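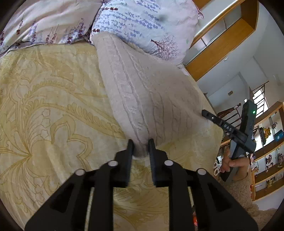 Does a stairlift stop working when the power goes off? Most modern ones carry on for a good few trips, as the chair runs from batteries tucked inside it and the mains is only there to keep them topped up.

I'm putting that first as it was the thing my mum worried about most, and I've been asked it several times since I mentioned on here that we'd had one put in. Pull up a chair (sorry), it's going to be a long thread.

So, the background. Mum's cottage is properly old, the date over the door is 1665, and the staircase seems to have been built by someone who had heard stairs described once and rather liked the sound of them. It goes up, thinks better of it, turns left, and goes up again more steeply.

We'd looked at a through-floor lift first, and I do still think they're lovely things. But the house is listed, the beams are where the beams are, and the only spot the lift could have come up was in the middle of the bathroom. Mum said she would prefer not to arrive in the bath.

A stairlift it was, then. The rail is fixed to the treads and not to the wall, which I hadn't known. That was a great relief, as the wall in question is mostly horsehair and hope. Do still talk to your conservation officer before anybody drills anything, ours was very kind and answered her emails.

We had two firms round. The first chap stood in the hall, looked up, said "ooh" and told us he'd be in touch. We're still waiting and I bear him no ill will.

The second was Meireles, and they sent Ragnheiður Grímsdóttir, who spent most of a September morning on that staircase with a measuring gadget and a flask of tea. She asked Mum to sit on an ordinary dining chair and measured her as well, hip to knee and knee to floor. Mum was tickled pink, she said it was like being fitted for a gown.

I'd really urge you to be there for the measuring visit if you possibly can. A curved rail is made for your stairs and your stairs alone, so that morning decides nearly everything: where you get on, where you get off, and which way you're facing when you do.

Where the chair parks is the bit I wish I'd thought about sooner. Ours wanted to finish right across the sitting room doorway. For a bit extra there was the choice of having the rail curl round the newel post at the bottom so that the chair tucks away out of everyone's path, and we took it, and I've been thankful every single time I've come through with a tray.

At the top you want to be well past the last step before you stand up. Some rails carry on a little way along the landing, and some have a seat that swivels so you get off facing the floor and not the drop. Mum's does both. If you're only able to have one, ask the person measuring which they'd choose for your particular landing, they'll have an opinion!

Now the batteries, as promised. The model is a Drasa, and when it's parked at either end it sits on little charging contacts on the rail. You leave it switched on all the time. I'll say that again for my brother, who I know is reading – you leave it switched on ALL the time.

What he'd been doing, bless him, was turning it off at the wall every night when he stayed over, the same as he does with the telly. After a few days of that the chair began to beep, and Mum thought it was the smoke alarm, and there was a lot of standing on stools with tea towels before anyone looked at the stairs.

The beeping usually means it has been left somewhere it can't charge. Halfway up is the classic, but a few inches short of the end will do it too. Send it all the way until it stops by itself, and don't take your finger off the switch early. That was me, by the way. I was being efficient.

Then came the power cut. It went at teatime and stayed off well into the evening. Mum rang me from the bottom of the stairs to ask whether she ought to sleep on the settee, and I said no, get on, go up, take your torch and stay up there. Up she went. She rang again from the top to tell me she'd arrived, as if she'd crossed the Channel.

How many trips you'll get depends on the chair, the person in it, how steep the stairs are and how old the batteries are, so I'm not going to give you a number that might be wrong for you. Ask the firm for theirs and write it inside the cupboard door with the other useful things.

And do bear in mind that a home lift with a proper cabin may behave quite differently. Anderson Bragança, who lives across the lane from Mum and has a little lift from the kitchen up to his bedroom, tells me his will come down in a power cut but won't go up. It'll let you out at the bottom, which is the main thing, but he keeps a blanket and a book downstairs all the same.

So when you're comparing, please ask it as two questions. What happens if the power goes while I'm on it? And what happens if the power is already off and I want to go up to bed? I only asked the first and was lucky with the second.

Money, as people always want to know and are too polite to ask. I won't put the whole price here, as a curved rail is made to measure and yours will be different from ours. What I will tell you is that the extra bit of rail round the post was £200, and that I'd pay it again tomorrow.

The other £200 I'd have happily kept. That was for a call-out one evening, outside ordinary hours, when the chair refused to budge. The engineer came through the rain, was perfectly charming, and removed a slipper from under the footrest.

There's a safety edge on the footrest, you see, and if it touches anything at all the chair stops dead. It's a marvellous thing and exactly what you'd want with grandchildren and a cat about. But do look underneath before you ring anyone. Then check the seat is swivelled fully back into place and clicked, as it won't go if that's out either. Then the key, if yours has one. Then ring.

Servicing. Ours is once a year and I've put it in the calendar alongside the boiler. They check the batteries, clean the charging contacts, look over the rail and give the seatbelt a good tug. Between visits Mum runs a dry cloth along the rail when she's dusting. No polish and no oil unless your handbook tells you to, Ragnheiður was really very firm about that.

Somebody asked about buying second-hand. A straight one, quite possibly, if a decent firm takes it out, checks it and fits it for you. With a curved one the rail was bent for someone else's house, so it's a much harder business. The chair itself might be reused, but I'd want that conversation with an engineer and not with a man on a listings site called Vandus or whatever it is now.

Somebody else asked if you can get help paying. Do ring your council and ask for an occupational therapist's assessment before you order anything, even if you think you won't qualify. Ours came and had a good look at the whole house, and spotted that Mum needed a second handrail by the back door, which none of us had noticed in years of going in and out of it.

There's also the question of the VAT, which can be lower for some people depending on age and circumstances. The firm should go through it with you and give you a form. If they don't bring it up, you bring it up.

I'll be truthful, Mum didn't want it. She thought it would look like a hospital and that visitors would stare. She chose the seat in a dark red to go with the stair carpet, and for the first week she walked up beside it on my arm while it carried the ironing.

What changed her mind was her knitting bag, of all things. She'd left it upstairs, and the old way that would have been that for the day. She went up and fetched it, came down, decided she'd brought the wrong wool and went up again. I was in the kitchen listening to it hum back and forth and I had a little moment by the kettle, I don't mind telling you.

She's had the upstairs back for a while now. She'd been sleeping in the dining room and telling everybody that she liked it.

A few quick ones from the replies, as I'm no good at answering them in the right place. It's quiet enough to have the radio on. The arms and footrest fold up so the rest of us can get by, though my brother has to go sideways. And there are remote controls at the top and bottom, so if it's at the wrong end you can call it to you.

And yes, the cat rides on it. She gets on at the bottom when it's folded down and waits for somebody to press the button. I did ask at Meireles and was told, quite kindly, that it's meant for people.

If you're at the stage of just starting to wonder about all this for a parent, or for yourself, do message me. I'm slow to reply but I do get there. I'll add to this once the next service has been done, as I want to ask how long the batteries ought to last and I keep forgetting.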